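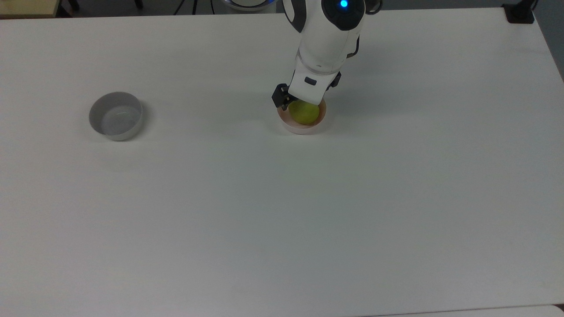 Naledi Coetzee objected, on reading an early draft of this section, that a release fault should not be counted as a grasping fault at all, and that by folding the two together we were hiding the more serious one. We have followed her advice. The counts below treat the two separately, and the rest of the section deals only with release.

**Figure 4.** The ball transfer task at the Hollbridge bench, with the gripper over the smaller bowl. The larger white bowl is the other station.

### 5.2 Early release reports

The transfer task moves a ball from one bowl to the other and back. Over the whole study the arm made 2,514 transfers under the Pameleck controller. In 354 of these the controller logged a fault of some kind. We went through the logs by hand and found that 209 of the 354 were of one type: the controller reported that the ball had been released while at least one finger was still pressing on it. The arm then began its retreat with the ball partly held.

What happened next varied. Most often the ball slipped free within the first few centimetres of travel and dropped back into the bowl. Sometimes it was carried over the rim and let go above the table. In a small number of cases the finger caught the bowl itself and dragged it, and after that every later transfer in the run was aimed at the wrong place. The controller had no means of noticing this. It went on reporting success until someone pressed the stop button.

The cause was a timing error. The release check compares finger opening with a fixed threshold, and in the version we used it read the commanded opening instead of the measured one. With a hard object the two agree closely enough for the mistake to pass. With a soft ball in a shallow bowl they do not -- the fingers have little room to open before they meet the rim, and the measured opening lags or stops short altogether. Dougal Kerr found the error in July by plotting both signals on the same axis, which we should have done at the start.

We tried two repairs. The first was a wait of 800 ms between the open command and the retreat. It removed most of the faults but not those in which a finger was resting against the rim, as no amount of waiting frees a finger that has nowhere to go. The second was to read the measured opening and, if it fell short of the threshold, to raise the wrist slightly and try again. With the second repair in place we saw no further false reports at either bowl, though we ran it for a much shorter period and would not claim more than that.

There is a safety point as well. The retreat is the fastest part of the cycle, and the protective stop on our bench is set by motor current alone. A dragged bowl did not draw enough current to trigger it. Loredana Carbone, who reviewed the bench, asked that retreat speed be limited until release has been confirmed from the measured signal, and this limit was in force for all the runs reported in Section 6. It makes each transfer slower. We have not corrected the cycle times for it.

The logs from before the repair have been kept as they were written, false reports included.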